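So January was mostly me steering a robot arm around a kitchen that doesn't exist. I've been helping Nour Akl record demonstrations for Stinen, our little imitation learning project, and the deal is 200 good ones before we train anything. I'm at 106. My wrist has opinions.

We do it all in the simulator for now. I hold a controller, the arm copies my hand, and every move gets saved so the policy can learn from it later. Sounds easy! My first 30 went straight in the trash, mostly for dithering – I'd get close, stop, wiggle, back off, try again, and you really don't want a robot picking that up from you.

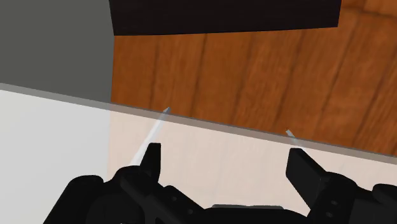
Depth was my big problem. On a flat monitor I can line things up left to right all day and still have no clue how far away anything is. I've ended up leaning on the two pale blue lines that come up off the fingertips, which are so faint I ignored them for a week. Now I watch where their ends sit against the gray edge of that see-through panel, and I go slower when they get close. Seraina Widmer turns hers off because they bug her, and her runs are smoother than mine, so take that however you like.

The other thing that helped was doing fewer at a time. After an hour I get sloppy and start yanking the arm around, and Nour can spot those runs on the plots right away. So now it's short sessions after coffee, and I quit when I catch myself sighing. Next batch is Thursday – same task, new starting positions.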